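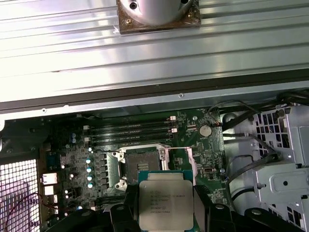 The arm stopped above the socket at unit 718, and it did not put the processor down.

Marloes Claeys waited for the small sound which the arm makes when it starts again. It did not come. On her screen there was only one line: FORCE LIMIT, AXIS 6. But the gripper had not touched the socket yet. There was nothing to push against.

"Leave it," said Kuo-hua Sin from the next station. "Press resume. It has done 600 of them without a problem."

She did not press resume. At Fomen, where she had worked before, a man had pressed resume in May, and the arm had gone down with all its force into a board while his hand was still on the case. He kept the hand, but two of the fingers never closed properly again.

She turned the key, hung her red tag on it and called Vija Ots from maintenance.

Vija came slowly, with her coffee, and read the log standing up. The force reading had been drifting since the night shift. Every few cycles it went a little higher, with nothing in the way.

"The sensor is lying," said Vija. "It feels a weight that is not there."

"And if it lies in the other direction?"

Vija put the coffee on the floor. "Then it feels nothing, and it pushes."

They looked at the processor, held between the two black fingers over the gold pins. Marloes thought of the cases already closed and sent to Zoldale.

"How many since the drift began?" she asked.

"200. Maybe the boards are good – maybe some pins are bent."

Kuo-hua had taken his hand off his own mouse. His arm was the same model, from the same delivery. After a moment he turned his key also, and the hall became quieter.

Marloes picked up the phone to tell Zoldale not to open the boxes.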